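Soltby library is finally lending more than books

I walked past the Soltby library in February and there was a line out the door, which I have never seen in my life (and I've lived here long enough to remember the card catalog). The reason? Cake pans. Also a carpet cleaner, a sewing machine, two tents and a ukulele.

The new lending shelf opened that morning with 134 items on it, and by lunch 60 of them had gone home with somebody. I got there late and came away with a waffle iron, so no complaints from me!

It works just like borrowing a book. You show your card, you get the thing for two weeks, and you can renew once if there isn't a hold on it. Late fees are 50 cents a day. Anything with a plug gets checked at the desk when it comes back, so leave yourself a few extra minutes if you're returning the carpet cleaner on your lunch break like I did.

Most of the stuff came from a spring-cleaning drive in Orkberg, the next town over, where people dropped off whatever they hadn't touched in years. The Brosteo hardware store added a box of hand tools and a really nice stepladder, and I already have my name down for that one. 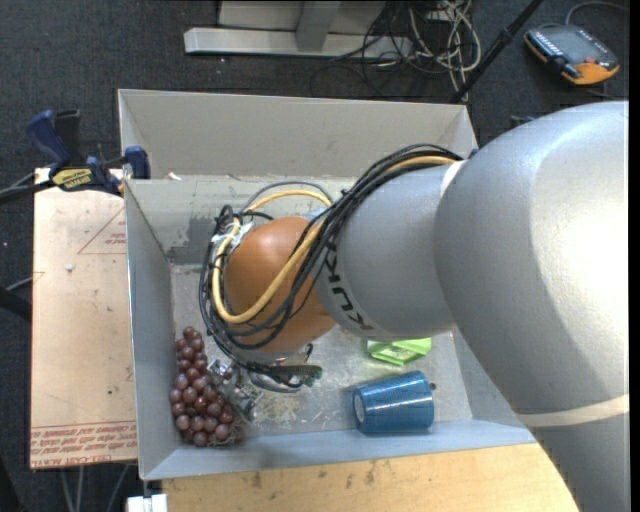

What's still missing

The library would love a pressure washer, a bigger folding table and pretty much any board game with all its pieces. Small furniture is a no for now, there just isn't room behind the desk. Same goes for car seats and bike helmets.

The town set aside $1,519 for the first year, mostly for repairs and storage bins. If the shelf stays this busy they'll ask for more in the next budget, and I hope they get it.

Drop-offs are at the side entrance until 6 p.m. Bring the manual if you still have it. The waffle iron is going back tomorrow, by the way, so get your hold in now.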